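Trisik: a word list for sorting and tidying terms

Hi! Trisik is my little list of everyday words people use for sorting stuff at home (bins, hats, socks, the junk drawer, all of it). I started it in September while writing a spelling game called Dultero, and it sort of kept growing. Plain text, one word per line, tab, then a short meaning I wrote myself.
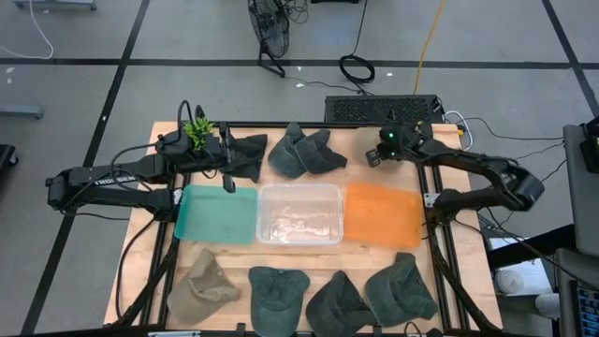
What's in it

Over 50 topics, each in its own file. I kept every word under 10 letters so it fits on the game tiles. Plurals are in there too, but only when they're weird (shelves, scarves). Regional words get a star, and I'm sure I missed plenty!

The bins file is my favorite. Tub, tray, crate, tote: I went back and forth on those for ages, and I'm still not sold on my meaning for "tote."
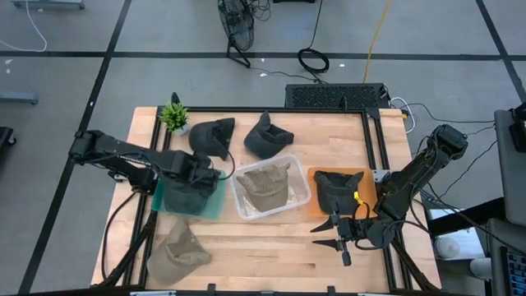
Words to try: cap, bin, table

Loading it

Unzip the folder and point your script at words/. Blank lines are fine, and so are lines starting with #. If you use Kenix, set the split to tab first or it'll mash the word and the meaning together. (Ask me how I know.)
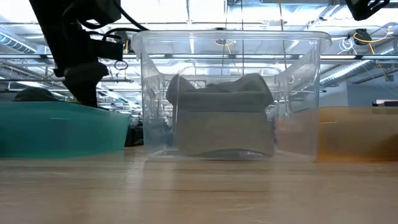 The meanings are short on purpose, 30 characters at most, so please keep to that if you send fixes. British spellings go in the extra folder.

Last updated 25 Jul 2024. Free to use for anything.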